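Flarent is a small after-school and summer program for children ages 4 to 10. We rent the ground floor of a former bank on Sovska Street and have been open for 18 years. Tyra Dahlgren started the program in her own dining room and moved it here when the neighbors began asking about the parking.

We take 20 children per afternoon. Pickup is until 6:15, and the side door is the one to use - the front door sticks in cold weather and stays locked from the first frost on.

## How the afternoons go

Children come straight from school, eat a snack, and have free play until 4:30. After that there is a quiet hour for homework or reading. Older children may skip it if their homework is done and a parent has signed the sheet. We go outside every day unless it is below 15 degrees.

We don't use screens. Most of our toys are building toys, and many were passed on to us by families whose children had outgrown them.
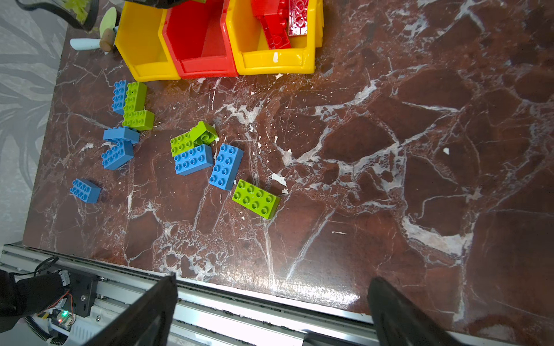
*Storage bins and toy bricks on the marble tabletop.*

## Who works here

Tyra Dahlgren is the director and handles enrollment and billing. Lawal Briggs leads the older group and runs the summer weeks. He taught third grade for over 10 years before coming to us. Two part-time assistants cover snack and outdoor time, and every member of staff has current first aid training.

Snacks come from Kwiatkowski, the bakery on the next block. Their rolls contain milk and sometimes sesame, so please list any allergies on the enrollment form - we keep a separate shelf for food sent from home.

## Enrollment

Places for the fall open in January. Brothers and sisters of current children are placed first, then the waiting list in order. Summer weeks are booked one at a time, and a deposit holds the place.

To visit, call the office any afternoon before 2:30 and ask for Tyra.

Page updated 4/11/23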